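Conby Surface Repair: Frequently Asked Questions

Which tabletops can be repaired?
Laminate, solid surface, painted timber and two-pack polyurethane. We don't work on natural stone, glass or raw stainless steel. If you don't know what the top is made of, send a photo of the underside or an exposed edge with your enquiry.

What is the difference between a scuff and a scratch?
A scuff is material left on top of the finish, or a change in sheen. A scratch removes finish. Scuffs usually respond to a non-abrasive cleaner and a damp microfibre cloth. If a fingernail catches in the mark, treat it as a scratch.

How do I tell a crack from a stain?
Clean the line with mild detergent and let it dry for 40 minutes. Run a fingernail across it at several points, then look along the surface with a torch held low. A crack will normally show an edge or a shadow. Brown discolouration can occur with either, so colour is a poor guide on a white top.

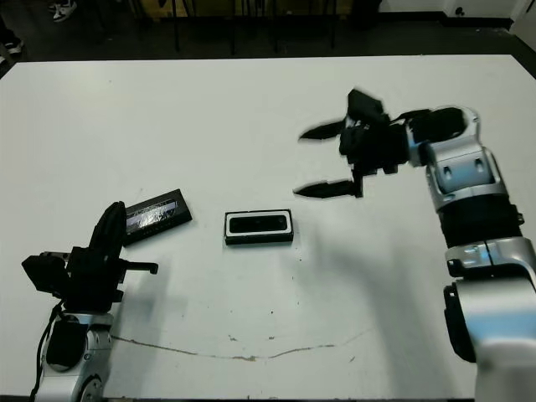
Can I keep using a cracked table?
For dry work, yes. Keep liquids away from the line, as moisture can swell a particleboard core and lift the surface on both sides. A swollen core can't be filled. The panel has to be replaced.

Which filler do you use?
Pelach 3, a two-part acrylic paste tinted to the existing colour. White tops that have yellowed are matched to their present shade, not the original catalogue colour.

How long does a repair take to cure?
The filler can be sanded after 6 hours at normal room temperature. Allow 33 hours before placing equipment on the repaired area. Cold rooms need longer, and we will give you a revised time on the day.

Will the repair be visible?
Usually, at close range. Gloss finishes show more than matt ones.

Do you travel outside the metropolitan area?
We service sites within 40 kilometres of the Conby workshop. Country bookings are grouped and run in March.

Is the work under warranty?
Filled repairs are covered for 6 months against shrinkage and loss of adhesion. Impact damage and contact with solvents are excluded.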